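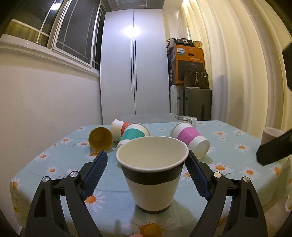
Figura 4. Pinza manual en la tarea de recogida de vasos de papel. Las almohadillas estriadas quedan a ambos lados del vaso de banda negra, con el dedo derecho junto al borde; detrás, varios vasos tumbados sobre el mantel estampado.

4.3. Comparación de las dos pinzas manuales

La afirmación que motiva este apartado procede de Tessier y Jacquet, que atribuyen a la almohadilla estriada la mayor parte de la ventaja de la pinza Moulin sobre la Skasterance en objetos ligeros de pared fina. El argumento es razonable sobre el papel: un vaso vacío pesa muy poco, se deforma con facilidad y resbala si el contacto se concentra en una línea. Las estrías repartirían la presión y tolerarían un cierre algo descentrado. Nuestras dudas eran dos. La primera, que en el trabajo original la almohadilla cambia a la vez que el varillaje, con lo que el efecto de una y otro no se puede separar. La segunda, que la tasa de éxito se calcula sobre intentos elegidos por los propios autores después de grabarlos.

Para la réplica montamos ambas almohadillas, la estriada y la lisa, sobre los dos varillajes. Las cuatro combinaciones se probaron con los mismos vasos y en la misma mesa. Mantuvimos el mantel pese a las objeciones de Boyer, que prefería una superficie uniforme. Su objeción tiene fundamento: un estampado de margaritas facilita la localización visual de la pinza y puede hacer que la estimación de trayectoria parezca mejor de lo que sería sobre una mesa blanca. Preferimos conservar una escena doméstica y medir ese efecto por separado (apartado 4.5), aunque reconocemos que el resultado de este apartado hereda el sesgo.

Se grabaron 424 intentos, de los que se descartaron 30 por pérdida de seguimiento. El descarte lo hizo Uldis Vītola sin conocer la combinación empleada en cada grabación. Esta precaución es menos sólida de lo que parece, porque la almohadilla se ve en casi todas las imágenes y quien anota puede deducir la condición en cuanto mira el vídeo. Le pedimos que decidiera a partir de la curva de posición y que abriera el vídeo solo en caso de duda. No llevamos registro de cuántas veces lo abrió, un descuido que en una repetición habría que corregir.

Contamos como éxito que el vaso se separase por completo de la mesa y permaneciese sujeto hasta soltarlo en el punto de destino. Un vaso levantado y visiblemente aplastado se contó también como éxito, siguiendo el criterio de Tessier y Jacquet. No compartimos ese criterio. Un borde doblado importa poco si el vaso va a la basura y mucho si alguien va a beber de él, y una métrica que no distingue ambos casos favorece a las pinzas que aprietan más. Por eso la Tabla 4 recoge además una segunda columna con los éxitos sin deformación apreciable, anotada por Gerardo Aquino con el vaso en la mano al terminar cada intento.

Con el criterio original, la almohadilla estriada supera a la lisa en 2 puntos porcentuales cuando se promedian ambos varillajes. El intervalo de confianza incluye el cero con holgura. Con el criterio estricto la diferencia cambia de signo y sigue sin distinguirse del ruido. No afirmamos que las estrías carezcan de efecto; con este tamaño de muestra, un efecto pequeño habría pasado inadvertido. Sí creemos que la cifra publicada es demasiado grande para atribuirla a la superficie de contacto.

El varillaje, en cambio, deja una huella más clara. La pinza Moulin abre más y conserva las almohadillas casi enfrentadas durante buena parte del recorrido, mientras que en la Skasterance las puntas giran hacia dentro al final del cierre. En un vaso de pie, cónico y con el borde enrollado, ese giro hace que una punta toque antes que la otra y desplace el vaso. Los operadores lo compensaban moviendo la muñeca, con distinta fortuna. Al revisar los fallos de la Skasterance encontramos el mismo patrón una y otra vez: contacto temprano de un dedo, vaso inclinado, cierre en vacío.

Los vasos tumbados complican esta lectura. Su eje puede apuntar hacia el operador, hacia el fondo o en diagonal, y la forma de abordarlos depende de ello mucho más que de la pinza. Un vaso con la base hacia el operador admite un cierre lateral sobre el cuerpo; uno con la boca hacia él invita a meter un dedo dentro y sujetar la pared, maniobra que ninguna de las dos pinzas resuelve bien. La orientación inicial se sorteó antes de cada serie, pero los vasos ruedan, se empujan entre sí y terminan donde quieren. A partir del segundo o tercer intento, la disposición de la mesa ya no era la sorteada.
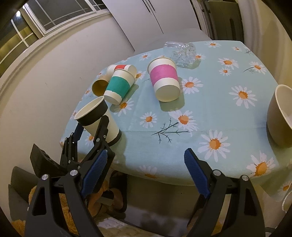

Esa deriva afecta sobre todo a las series con dos pinzas, en las que cada mano trabaja desde su lado y un vaso desplazado por una condiciona el acceso de la otra. Tessier y Jacquet presentan las series a dos manos como prueba de que su diseño escala sin pérdida de rendimiento. En nuestras grabaciones no vemos nada que lo respalde. Los operadores tendían a dejar una pinza abierta y en espera mientras actuaba la otra, de modo que buena parte de lo que se etiqueta como manipulación bimanual es una secuencia de acciones con una sola mano. Si se contabiliza solo el tiempo en que ambas pinzas se mueven a la vez con un objeto entre los dedos, el material útil se reduce hasta el punto de que preferimos no dar una tasa de éxito para él.

También el material transparente merece una advertencia. Los envases de plástico arrugado producen reflejos que cambian con el ángulo de la cámara, y a través de ellos se ve el estampado del mantel. El estimador de profundidad Drullside, que usamos con la configuración recomendada, sitúa a menudo la superficie del envase a la altura de la mesa. Para la persona que sostiene la pinza esto es irrelevante, ya que ve el envase con sus propios ojos. Para una política entrenada con esas grabaciones deja de serlo: aprende a cerrar los dedos en un lugar donde, según sus entradas, no hay nada. Mantuvimos estos objetos en la escena y los excluimos del cálculo de la Tabla 4.

Transferencia al brazo. Las demostraciones se usaron después para entrenar una política por cada combinación, ejecutada en el brazo Iroris con la pinza correspondiente. El orden de las combinaciones observado en las demostraciones no se conserva. La que mejor funcionó en la mano quedó tercera en el brazo, y la diferencia entre almohadillas se invierte según el varillaje. Caben varias explicaciones. El brazo no corrige con la muñeca como lo hace una persona que nota resbalar el vaso; la fuerza de cierre está limitada por el controlador y no por el dedo del operador; y las políticas se entrenaron con una única semilla, limitación que basta por sí sola para desaconsejar cualquier lectura fina de ese orden. Repetir el entrenamiento con más semillas estaba previsto y no se hizo por falta de tiempo de cálculo.

Boyer propuso interpretar el resultado como indicio de que la comparación en mano no predice el comportamiento en el brazo. Puede ser cierto, pero los datos tampoco alcanzan para sostenerlo. Una predicción nula y una medida ruidosa producen la misma tabla, y no disponemos de ningún control que permita separarlas. Lo mismo vale para el trabajo que replicamos, donde la correlación entre ambas fases se apoya en muy pocas configuraciones y una de ellas, la más alejada del resto, sostiene casi toda la pendiente.

Variabilidad entre operadores. El factor que más varianza explica en nuestro modelo es quién sujeta la pinza. Los operadores con experiencia previa en teleoperación se acercaban desde arriba y cerraban despacio; los demás entraban casi en horizontal, a la altura de la mesa, y arrastraban el mantel con la punta. Esta segunda estrategia fracasa más con la Skasterance, cuyo giro final engancha la tela, y cabe sospechar que parte de la ventaja del varillaje Moulin sea en realidad una mayor tolerancia a la mala técnica. Desde el punto de vista práctico puede dar igual. Para quien quiera diseñar la siguiente pinza no da igual en absoluto, porque la mejora podría obtenerse redondeando la punta sin tocar el resto del mecanismo. No hemos probado esa modificación.

Con estos resultados seguimos usando la pinza Moulin en los apartados siguientes, con almohadilla estriada, por disponibilidad de repuestos y por continuidad con las grabaciones anteriores.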